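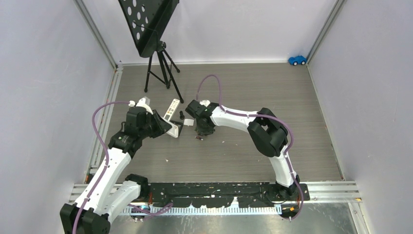 Jolien Wuyts wants it noted that she asked for the remote to be sorted out by hand in June, that it would have been a one-minute job, and that two arms and a power supply the size of a toaster is a strange way to avoid one minute. Noted, Jolien.

Battery bench, evening session, started a bit after 7 pm.

Goal is the same as last time. Left arm holds, right arm picks. Get cells out, get cells in, don't launch anything into the back wall. I zeroed both arms, then zeroed the left one again when joint 3 came up with an opinion. Checked the cable clips by wiggling the arm through its full reach with the power off. Left side still wants a bit more slack at the elbow. Lieven Dewulf says zip ties. Lieven says zip ties about everything.

Logger counter at the start read 2,601. That includes all the junk grasps from when Dauda (the old control script) was closing the jaws on nothing and scoring it a success, so don't quote it to anyone.

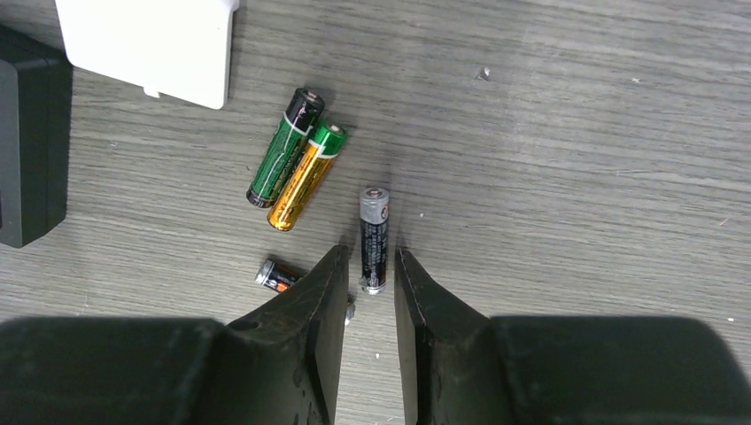 Wrist view, mixed cells, gripper open.

Changed tonight:
- grip force down from 70 to 60 percent
- approach slowed on the last stretch
- Ekum now picks its target by outline and ignores label color

The force change helped. At 70 the fingertips squeezed a round cell until it rolled out sideways, and the harder I gripped the more enthusiastically it left. At 60 it mostly stays put. AAA is still worse than AA, and the stubby ones are worse than either: the fingertips touch the floor before they get properly around the thing. Pieter Boersma thinks we should file the tips down. I think Pieter should file his own tips down. We'll probably file the tips down.

Ignoring label color was Meifang Lei's idea and I argued against it for most of a month. She was right. The old version had decided green meant battery, which worked beautifully until the Natcombe order turned up with other colors. Apologies have been made, in the form of coffee.

Seating a cell is a separate misery. Picking is forgiving, you can be off by a fair bit and the jaws will sort it out. Going into a compartment you have a spring at one end shoving back
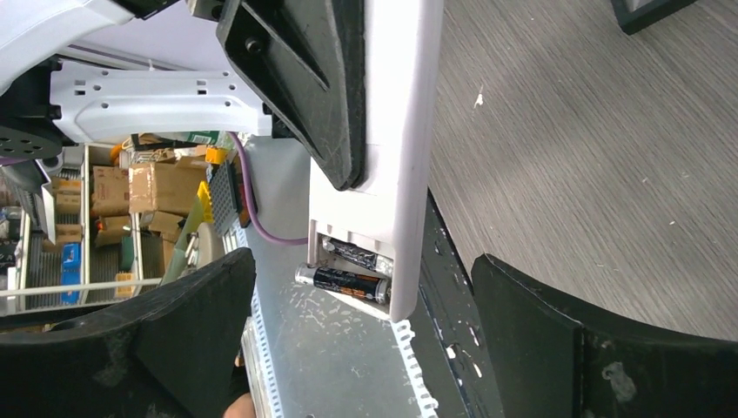
and the cell has to go in at a tilt, spring end first, then get pressed flat. The arm would like to do it all in one straight push, being an arm. I've split it into two moves with a pause between, and the pause matters more than I expected. Without it the second move starts while the first is still settling and the cell rides up over the contact.

Polarity: we don't check it. Ryota Ichikawa asked what happens if one goes in backwards and I said the remote doesn't work, same as at his house. He has added it to the list anyway.

Still to do:
- slack in left cable (not zip ties) (fine, zip ties)
- Trultico bracket is a hair out of square, shim it
- tips, see above
- sweep the floor, the crumbs keep getting proposed as targets

Stopped at 10:40 pm. Power off at the wall, arms parked low. Whoever is in next, please leave the force at 60 even if it looks feeble.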